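Why I Quit Folding the Fitted Sheet (and Most Other Things)

My aunt could fold a fitted sheet so flat you could have mailed it. I watched her do it maybe a hundred times as a kid, corners tucked into corners, a little snap of the wrists, and then this perfect rectangle going onto the shelf with all the other perfect rectangles. I've been trying to do it for my entire adult life. I have watched the videos. I have stood in my hallway with my arms out like a scarecrow, hands stuffed in the corners, elastic over my face. And this spring I decided I'm done. I roll the thing into a ball and shove it in the closet and I feel great!

I want to make a case for the ball. I know this is a home blog and I know some of you are going to write to me. Florante Macaraeg already has, twice, and he's a reader I like very much, so I'll get to his points further down.

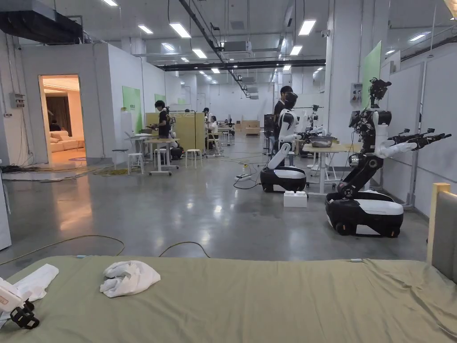

Last changed: 19 April 2026

First, let's talk about what folding is for. You fold a thing so it takes up less room, or so it doesn't wrinkle, or so you can find it. Those are good reasons. My dress shirts get hung up and my sweaters get folded, because a sweater on a hanger grows shoulders like a linebacker. But a fitted sheet? It's going on a mattress. The mattress pulls it tight, mostly, and then a person lies on it for eight hours and kicks. By the second morning you couldn't tell my sheet from my aunt's sheet if I paid you.

And I know that some people iron theirs. I stayed a week at a guesthouse in Zeltside a while back, lovely place, terrible parking, and the sheets there were ironed so stiff that getting into bed felt like opening a letter. I lay very still the first night so I wouldn't mess it up. I slept badly! By the third night everything had gone soft and rumpled and I slept like a dog in the sun. I've thought about that a lot more than I've thought about the museum we went there to see.

So where did the rule come from? My guess (and it's only a guess, I'm not a historian, I write about closets) is that it got handed down from a time when there was a lot less linen in the house and every piece of it had to last. If you own two sets of sheets and you want them to outlive you, you treat them like good silver. My aunt's generation learned it from people who had boiled and mangled and starched, and the folding came along with everything else. Then the elastic corners showed up and made folding practically impossible, and we all kept right on trying.

I also think there's some showing off in it, and I say this with love. The linen closet is the one closet guests might open by accident looking for the bathroom. I used to keep mine nice on the front edge only, with the good towels facing out and a landslide behind them. If that's you too, you're among friends.

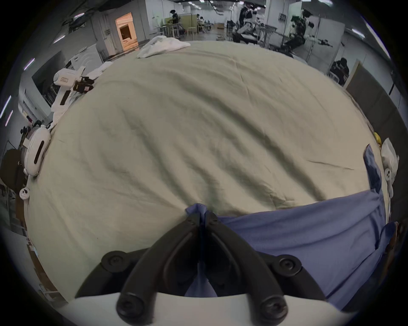
Rumpled, and not hurting anybody.

OK, the towels. I'm going to lose more of you here. I've stopped folding towels in thirds, which is how I was raised, and gone over to a basket. Clean towels go in the basket however they land. When I get out of the shower I take one. It's dry, it's clean, it smells like the line, and at no point do I miss the crease. My husband, who folded towels in halves and had to be gently retrained when we moved in together, looked at the basket for a good long minute and then said he wished we'd done this before the argument. (There was an argument. It was in June, it was hot, and it was really about his mother.)

Florante's first point, when he wrote, was that a ball of sheet takes up more space than a folded one. He's right. I won't fight him on it. My closet holds less than it used to, and that turned out to be the best thing about the whole business. I had sheets in there for a bed we gave away years ago. I had a pillowcase from a set whose other pieces I couldn't begin to tell you about. When the closet got full of balls I had to decide what I wanted to keep, and off went a big bag to the animal shelter, which will take old linens if you call first. Please call first. I didn't, and I got a look.

His second point was about respect. He said that when you take care over a small job you're showing respect for the things you own and for the people who'll use them, and that his kids learned patience at the folding table. I read that one a couple of times. It's a nice thought and I think he means it, and if folding is where you and your kids talk, then for heaven's sake keep folding. I'd never take that away from anybody. My own best talks with my daughter have happened in the car, with both of us looking straight ahead, and I don't go around saying everybody should drive more.

But I bristle a bit at the respect part, because I notice who ends up doing the respecting. In my family it was the women. My uncle had plenty of respect for things and I never once saw him hold the other end of a sheet. My aunt did the whole house, every week, and when she got a bad shoulder she kept doing it with the bad shoulder. I asked her about it once and she said the closet would know. The closet! I laughed then. I'm less sure now that it was funny.

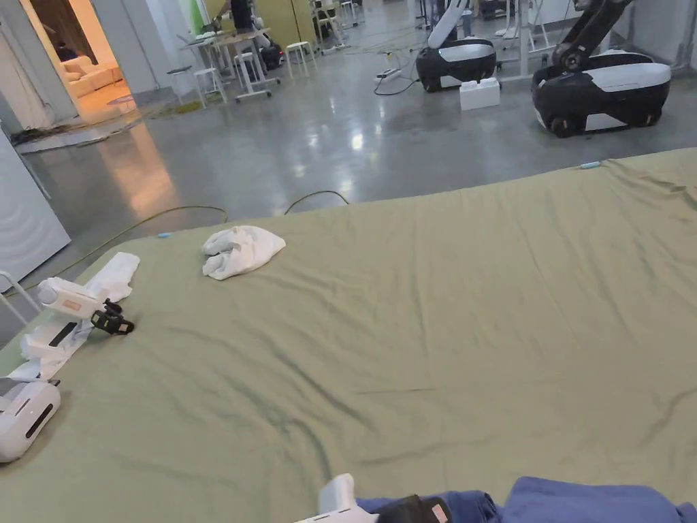
What bothers me most is how long I believed I was lazy. I'd get the wash done, get it dried, carry it up the stairs, and then the pile would sit on the chair for days because I couldn't face the folding, and I'd walk past it feeling like a failure in my own bedroom. The work was nearly all done! I had clean laundry! I was taking it out of the pile and wearing it! But because that last step was missing I gave myself no credit for any of it. Now the last step is gone and the chair is a chair again. I sit in it to put my socks on.

A friend from Trallia tells me that in her building they send everything out, and it comes back in a paper-wrapped brick, and she feels exactly the same guilt about not unwrapping it. So maybe there's no winning. She pays extra for the wrapping, too.

There are things I still fold, and I should own up to them before somebody comes over and catches me. Dish towels, because the drawer is shallow and it sticks. Tablecloths, over a hanger, with the long crease down the middle that never comes out. My grandmother's quilt, which I refold along different lines every few months so it won't wear through in one place, and which I would fold if the house were on fire. That quilt matters to me. The sheet from the discount store does not, and I think it's fine to care for the two of them differently.

If you want to try it, start with the fitted sheets and leave the rest alone. Put the whole set inside one of its own pillowcases, just stuff it in, and stand it on the shelf like a fat little book. You'll never hunt for the matching top sheet again. Give it a month. If it makes your teeth itch every time you open the door, go back to folding and you'll enjoy it more for having had the break.

My aunt, by the way, knows all about this. I told her over the phone, expecting a lecture, and there was a pause, and then she asked me whether the pillowcase trick would work for a king.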